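Consejos para la casa y el taller

Cómo guardo y cuido la aspiradora (y todos sus tubos)

Publicado el 28 nov. 2025

Hace ya tiempo que varias lectoras me pedían que dedicara una página a la aspiradora, esa compañera tan sufrida de la que solo nos acordamos cuando deja de tragar. Me he puesto a ello con mucho gusto, y ya aviso de que me he alargado un poco, como siempre. 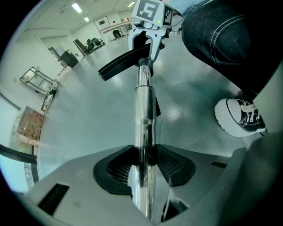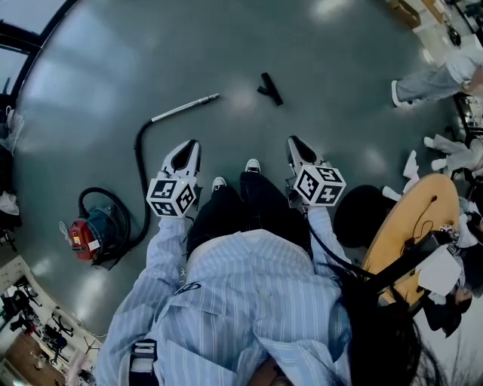 Empiezo por lo que más pereza da, que es desmontarla del todo antes de limpiarla. Casi todas hacemos lo mismo: vaciamos el depósito, le damos un golpecito al filtro y al armario otra vez, con el tubo puesto y la boquilla puesta. Y luego vienen los disgustos, porque la pelusa se queda justo en las uniones, donde no la vemos. Yo lo extiendo todo en el suelo, con sitio de sobra, y voy soltando piezas sin prisa; la boquilla en forma de T la dejo aparte, separada de la punta del tubo metálico, como está en el suelo junto a la aspiradora roja y azul verdosa, y así puedo mirar por dentro del tubo y pasarle un trapo atado a una cuerda. Antes de todo eso, por supuesto, el cable fuera del enchufe, que una se confía y luego pasa lo que pasa.

La manguera

Las mangueras flexibles tienen memoria, como los cables viejos. Si las guardáis dobladas en un rincón, cogen esa forma y acaban agrietándose por el pliegue. Lo mejor que he encontrado es colgarlas de un gancho ancho (yo uso uno de Filine que compré en mayo, redondeado, de los que no marcan) y dejar que hagan una curva amplia. Para limpiarla por dentro basta agua templada con unas gotas de jabón suave. La lleno, la muevo un poco como si fuera un acordeón, la vacío y la dejo colgada boca abajo hasta el día siguiente. ¡No la montéis húmeda, por favor! El polvo se pega y huele a perro mojado durante semanas.

El tubo de metal

Si las dos partes del tubo se quedan agarrotadas, nada de alicates. Un paño de goma de los de abrir botes, un giro suave y paciencia. Cuando ya están sueltas, limpio los extremos con un trapo seco y paso un poquito de cera de vela por la zona que encaja. Con eso entran y salen como el primer día.

La boquilla

Aquí se esconden los pelos, los hilos y alguna que otra horquilla. Corto los pelos a lo largo con unas tijeritas de costura, tiro de ellos con unas pinzas y termino con un cepillo de dientes viejo. En casa tardo 20 minutos en hacerlo bien, con la radio puesta. Si vuestros suelos son lisos y brillantes, mirad también que no haya ninguna piedrecita clavada debajo, que rayan muchísimo. A mi cuñada, que vive en Zarville, una sola piedra le dejó una marca desde la puerta hasta la ventana.

El cable

Enrollado flojo, siempre. Nunca apretado alrededor del aparato, que es como se parten por dentro sin que se note por fuera. Yo hago lazadas grandes y las sujeto con una tira de tela de las de Sista, aunque una cinta cualquiera de la caja de costura sirve igual.

Y dónde guardarlo todo

Una bolsa de tela para las boquillas pequeñas, colgada de la misma percha que la manguera, y el cuerpo de la aspiradora en el suelo del armario, de pie. Los filtros de repuesto los tengo en una lata con la fecha apuntada en la tapa.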